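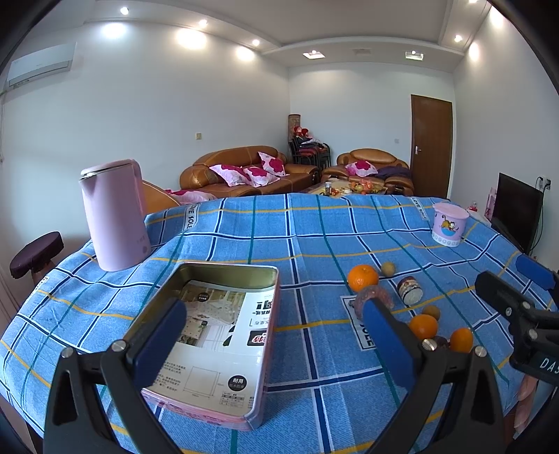
Windetwood Tramping Club — Gear and Huts Team

Pre-trip gear check, Grurnley Ridge overnight, March

Filled in by me (Lachlan Chisholm), second pair of eyes Randi Rønning. I've put comments under each one, so if you're borrowing club gear for the next trip please read them before you text me!

1. Stoves and gas — OK, one to watch
Both stoves lit first go. The older one has a stiff valve and you need to give it a proper twist to shut it off. I held it under soapy water for a while and got no bubbles, so it's coming with us, but I'd like to replace it before winter. Light it outside the tent, please, every time, even when it's raining sideways.

2. Tents — OK
Pitched both in Randi's back yard. The seams on the green one were peeling near the door so I resealed about a hand's length and left it up overnight. All pegs there, and I threw in 2 spares because the ground by the Vaston campsite is full of rocks and bends them like paper clips.

3. Rope and slings — FAIL, one sling
The short red sling has a fuzzy patch next to the stitching. I cut it in half so it can't sneak back into the bin (sorry to whoever bought it). The rope is fine. Ran the whole thing through my hands twice and found no flat spots.

4. First aid kit — fixed
Blister tape was down to the cardboard and the painkillers were out of date. Both replaced. Randi added a second triage bandage and a pair of tweezers that really do grab things, unlike the old ones.

5. Locator beacon — OK
Self-test passed, battery good, registration has our current phone numbers. It rides in the top pocket of my pack, left side. Everybody on the trip needs to know that, so I'll say it again at the parking lot.

6. Headlamps — OK after new batteries
Mine was set to stay on in the bag last time and had gone completely flat. Lock the switch!

7. River crossing plan — OPEN
The Ahn ford comes up quickly after rain and it's around 300 yards upstream to the bridge, so we use the bridge if there's any doubt at all. I still need to check the bridge is open after the slip. Will ring the day before.

8. Food and water — OK
One extra dinner each, and the filter got a good backflush. Flow is slow but fine.

9. Trip intentions — OPEN
Left with Randi's sister once item 7 is sorted. Overdue time is 7 in the evening on the second day.

Checked: L. Chisholm, R. Rønning. Two items still open.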